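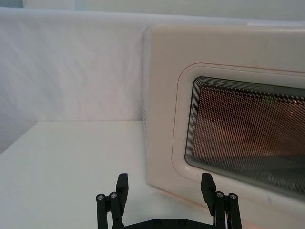
第八章说明如何在 Nusik 婚礼助手中建立礼物清单,并把它与电子请柬关联。开始之前,请确认新人双方的账户已经绑定,婚期和收件地址已经填好。清单中的每件礼物由名称、分类、参考价格、封面和备注组成,其中只有名称和分类为必填。封面会缩成方形小图显示在宾客的手机上,像白色微波炉摆在白色台面上、背后又是白布的照片,缩小后轮廓容易发淡,可在“封面设置”中打开“浅灰描边”。没有封面的礼物显示分类图标,不影响宾客认领。

8.1 新建清单

1. 登录后进入“我的婚礼”,点按“礼物”标签。
2. 点按右上角的“新建清单”,输入清单名称,最多 20 个字。
3. 选择清单语言。宾客中有人使用其他语言时,可再勾选一种副语言。
4. 设置可见范围:“全部宾客”“指定分组”或“仅凭链接”。
5. 点按“保存”。清单此时为草稿状态,宾客看不到。

注意:可见范围发布后仍可修改,清单语言发布后不能修改。如需更换语言,请复制清单,再删除旧清单。

8.2 添加礼物

1. 打开草稿,点按“添加礼物”。
2. 填写名称。建议写到品类和颜色为止,型号写在备注里。
3. 选择分类:厨房、卧室、客厅、旅行、礼金或其他。
4. 填写数量,默认值为 1。餐具、毛巾等成套物品请按套填写。
5. 如允许多位宾客合送,打开“合送”开关,并填写每份金额。
6. 点按“完成”。需要继续添加时,点按“完成并新建”。

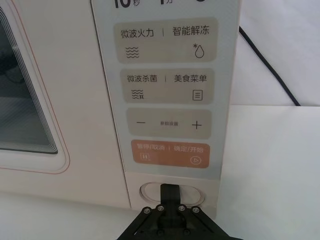
合送礼物在宾客页面上显示进度条。进度条按份数计算,不显示宾客姓名,也不显示任何一位宾客的金额。份数全部认领后,该礼物自动移到列表底部,并标为“已满”。新人可以手动追加份数,追加后礼物回到原来的位置。

例:新人 Alžběta Procházka 与 Osamu Tamura 的清单中有一项“旅行基金”,总额 1,043 元,已认领 609 元,进度条旁显示“尚余 434 元”。若此时把总额改得低于已认领金额,系统会提示“金额无效”,修改不会保存。

注意:“合送”开关在第一位宾客认领之后锁定。要改回单人赠送,须先联系该宾客撤回认领。

8.3 设置封面

1. 在礼物详情页点按封面区域。
2. 选择“拍照”或“从相册选取”。
3. 拖动方框,使物品处在中间。
4. 点按“确定”。如效果不理想,点按“重置”后重新选取。

每件礼物最多可放 2 张封面,第一张用于列表,第二张只在详情页出现。长按可调换次序。
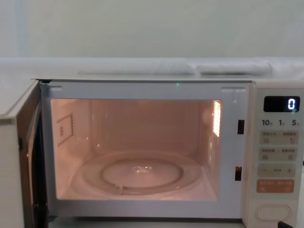
图 8-3 微波炉正面,炉门向左打开,腔内有玻璃转盘。

8.4 关联电子请柬

1. 进入“请柬”标签,打开已完成排版的请柬。
2. 点按“附加页面”,选择“礼物清单”。
3. 在列表中勾选要关联的清单。草稿也可以勾选,但在发布之前,请柬上不会出现入口。
4. 编辑入口文字。默认文字为“查看我们的心愿单”,可改为“如您愿意,可在此查看礼物清单”等较为委婉的说法。
5. 选择入口位置:封底或回执页之后。
6. 点按“预览”,用另一部手机扫描预览码,检查入口能否打开。
7. 返回清单页面,点按“发布”。

注意:使用 Polen 系列竖版请柬时,入口只能放在封底。Nazarenko 系列的封底印有整幅花纹,入口文字请选用深色。

小心:请柬发出以后再删除清单,宾客点开入口会看到空白页。需要停用清单时,请使用“隐藏”,不要使用“删除”。

8.5 查看认领与登记致谢

清单发布后,每次认领都会产生一条通知。通知过多时,可在“设置 > 提醒”中改为每日汇总。

1. 打开“礼物 > 认领记录”。
2. 按宾客或按礼物排序。
3. 收到实物后,在该行点按“已收到”。
4. 寄出感谢卡后,点按“已致谢”。致谢日期自动填入,也可手动更改。
5. 需要打印时,点按“导出”,选择表格或纯文本。

宾客姓名按回执中的写法显示。若同一位宾客以两种写法出现,例如 Sabina Kubíček 与 S. Kubíček,请在“宾客”标签中合并后再导出。已导出的文件不会随之更新。

代收礼物的亲友可以获得“登记员”权限。登记员能标记“已收到”,不能查看礼金金额,也不能修改清单。新人在“成员”页面输入对方的手机号即可授权,婚礼结束后请自行收回。

8.6 常见提示

“清单未发布”:请柬已关联,但清单仍是草稿。回到清单页面点按“发布”。
“名称重复”:同一清单中已有同名礼物。更改名称,或在原有礼物上增加数量。
“认领已过期”:宾客选择了礼物,但没有在保留时限内确认。礼物已重新开放,宾客可再次认领。
“无法导出”:账户空间不足。删除不用的相册图片后重试。

本章由 Hivemlow 文档组 Effie Tennant 编写,Norbert Doležal 校订,更新于 2020年11月10日。宾客分组和座位表的设置见第九章。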